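Demo collection for PC assembly: how many is enough, and do you vary the start?

Forum > Manipulation > Data collection

karnis_bench
Posted Wednesday, 9:40 am

Hi all, longtime lurker, first proper thread. I'm collecting teleop demos for a desktop assembly policy, CPU into the socket and a memory module into its slot, with the tower lying on its side and the parts waiting on a printed fixture plate. We call the project Lallamon (don't ask, the name was picked before I got here).

We've got 887 demos so far and the target on the whiteboard says 1000. My worry is that they're all a bit samey. The tower goes back to the same tape marks every episode, the fixture plate goes back to its marks, and off we go. The policy we trained on the first batch looks gorgeous until you nudge the case a couple of centimetres, and then it goes hunting for the socket where the socket used to be.
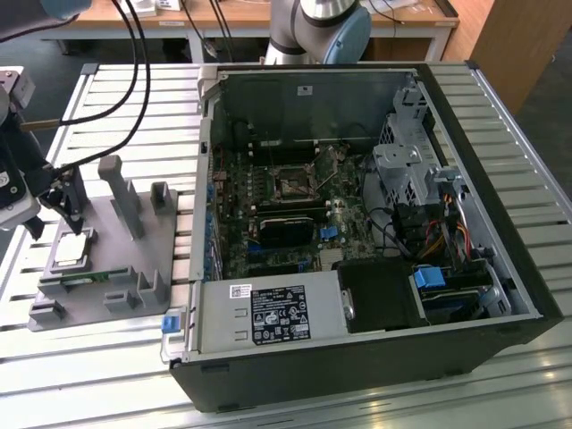 So what I'm wondering is whether to finish the last hundred-odd the same way and get a clean set, or stop now and start shifting things about. My supervisor wants the clean set. I reckon it's a waste of a fortnight, but I've only been doing this since April so I could easily be wrong!

Other stuff that might matter: an episode takes me about 35 seconds when I'm fresh and a fair bit longer after lunch. The lever on the socket is up at the start of every episode, we don't ask the policy to open it. Failed grasps get binned.

slotnut
Posted Wednesday, 10:12 am

Stop now. I did exactly this with a connector task and the last few hundred identical demos bought us nothing I could measure. Move the tower, rotate it a touch, move the plate separately from the tower. That last bit matters heaps. If the two always shift together the model learns the offset between them and you won't notice until someone bumps one.

Also why are you binning the failed grasps?? If you fumbled it and recovered, that's gold. Keep those.

gkikas_fan
Posted Wednesday, 10:31 am

Gonna disagree with slotnut on the first part. A CPU isn't a connector. You've got bugger all tolerance going into that socket, and if you spray the start poses everywhere with only a hundred demos left, you'll have thin coverage all over the place and the final alignment will suffer. I'd finish the set, get a number you can compare against, and then do a second set with variation. Your supervisor's not being silly.

Agree on keeping the recoveries though. Just tag them.

slotnut
Posted Wednesday, 10:38 am

A number to compare against is what the 887 are for! Train on those, there's your baseline. What does the rounder figure add, apart from looking nice on a slide?

karnis_bench
Posted Wednesday, 1:55 pm

Ha, the slide is definitely part of it.

OK so I had a go over lunch. I did 16 episodes with the tower nudged off its marks by hand, a different spot each time, and left the plate where it was. They were harder to drive than I expected. I kept defaulting to my old arm path and then correcting at the last second, so half of them have this ugly little sideways jog right over the board. Is that bad data? My gut says a wobbly demo is still a demo, but I'd hate to teach it the wobble.

The other thing I noticed is that the memory module was way less fussy than the CPU. I'm tempted to split them into two tasks and collect them separately — the memory one could probably take a lot more variation straight away.

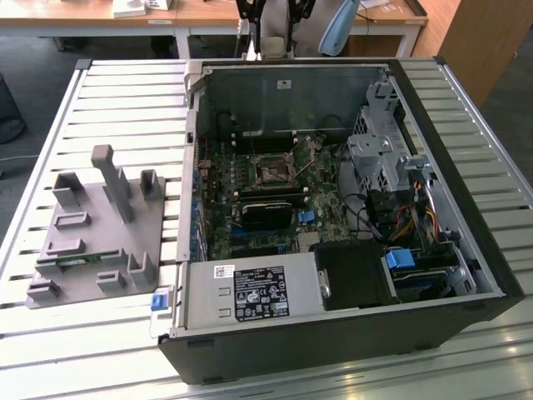
Zirkberg reckons the jog is fine so long as it happens well clear of the socket. Corrections up in free space are cheap and the policy tends to average them out, but a correction once the chip is down near the frame is a different story, and those ones should go in a separate folder until you've watched them back. Splitting the tasks gets a thumbs up too, with the warning that you'll want to keep a few full run-throughs so the handover from one to the other isn't a total stranger.

gkikas_fan
Posted Wednesday, 2:20 pm

Yep, splitting is the go. That gets you out of the argument with your supervisor as well: finish the CPU set clean, go wild on the memory.

slotnut
Posted Wednesday, 2:26 pm

Still think the clean CPU demos are a waste but I can live with that compromise. Randomise the plate too, please. I will keep saying it.

One practical tip, have a script call out the next position for you. When I picked "random" spots by hand I plotted them later and they were all in the same corner, the one closest to my chair.

karnis_bench
Posted Wednesday, 2:41 pm

Oh no. I bet mine are all on the chair side. Off to check the logs.

gkikas_fan
Posted Wednesday, 2:44 pm

Post the plot when you've got it, mine was shocking as well. And swap operators partway through if you can rope someone in, even for an afternoon.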